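Print this article | E-mail this to a friend

Slow Mornings at the Bread Counter

26 October 2021

The woman who runs the bread counter at Drindutow, a small bakery and breakfast room in Lorkuvville, likes to talk about toast, and once she gets going it is best to put your pen down for a while and just listen. We had set aside half an hour for our visit. We stayed most of the morning, and she sent us home with a loaf under each arm (we did try to pay!).

She asked us to leave her name out of it. "Put the bread in," she said, laughing. "People in town know me by the bread anyway, and my mother would only call to say you spelled it wrong."

She came to baking sideways. For 12 years she kept the books at Soler, the feed and seed store out by the grain elevator, and she baked on weekends for her family and then for her family's friends, and then for people she had never met who had heard about it from the friends. When the old dry cleaner's on the corner came up for rent, she took it. "I signed the lease in September and I was sick to my stomach until Christmas," she told us. "Then one day I noticed I was humming."

The speckled loaf is the one most people come in for, the one with the little brown and reddish flecks all the way through. She is cheerful about handing out most of her recipes but a bit cagey about this one. She will say that the grain gets soaked overnight, that there is a spoonful of honey in it, and that the oven has to be hotter than you think. "A pale crust is a sad thing," she said. "I want it brown. I want it a little past where you'd get nervous."

We asked how a person ought to serve it at home, and she got up from the table mid-sentence to fetch a dish. She has strong feelings about dishes. Hers are a soft mint green, bought as a mixed lot from a restaurant supply sale, and she says a slice of bread looks happier on a color than it does on white. She also likes a rim you can get hold of, for people who carry their breakfast to the porch or back to bed.
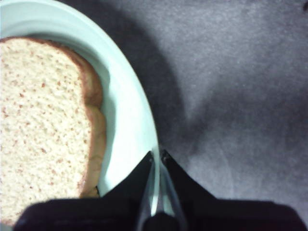
On Toasters, and Having Just One

You might expect a bakery to own some great steel machine with a conveyor belt, and she did have one, for a little while. It came with the lease, it dried out everything that went through it, and she was glad to see it go. These days the toast at Drindutow is made two slices at a time, like it is in anybody's kitchen, and if there is a line, well, there is a line.

"I think folks have gotten used to toast that's been hurried," she said. "You can't hurry this loaf. It's got a lot going on inside it. You give it a middling heat and you stay close by, and you use your nose. My nose has never once let me down on toast, though I couldn't tell you the same about fish."

She has opinions on slicing, too. Cut it too thin and the grains fall out in the bottom of the toaster; cut it too thick and you'll be standing there wiggling it out with a wooden spoon (please unplug it first, she added, and made us write that down). She empties her own crumb tray every night before she locks up, and she believes most people have never emptied theirs at all.

As for what goes on top, she is easier to please than we thought she would be. Butter, of course. Plum jam from Fultico, the little cannery across the river, when they have it. Her father ate his with nothing, standing up at the counter, and she has come around to his way of thinking on days when the loaf is fresh. "If it's good bread, try the first bite plain," she said. "After that you can do whatever you want to it and I won't say a word." 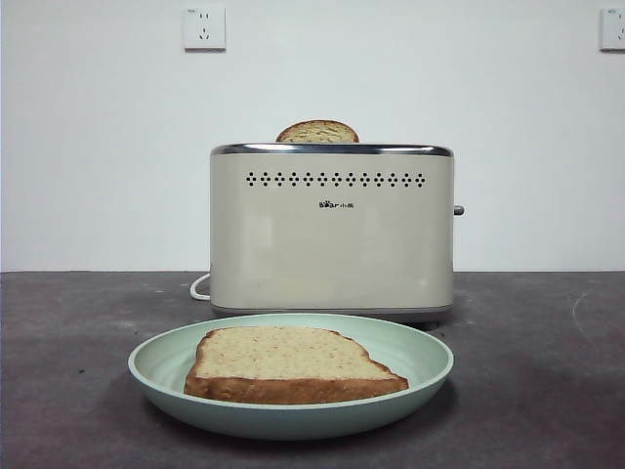
The speckled loaf, one slice in the toaster and one on the plate.

The breakfast room seats 20, and by the time we left most of the chairs were taken. She was already back behind the counter by then, telling a young couple about the honey.

Print this article | E-mail this to a friend

Reader Comments

porchswing656 wrote:
I drive over from the next county for that loaf and it is worth the gas. It freezes fine if you slice it first.

Nettie's Kitchen wrote:
Well, I went and looked at my crumb tray after reading this. I will say no more about it. Does she ship?

oldfeedstorecustomer wrote:
Remember her from the Soler days, always had a tin of something by the register. So glad to see her doing well!

rye_guy wrote:
Middling heat is right. I do mine on low, twice, and butter it in between. Try it before you holler at me.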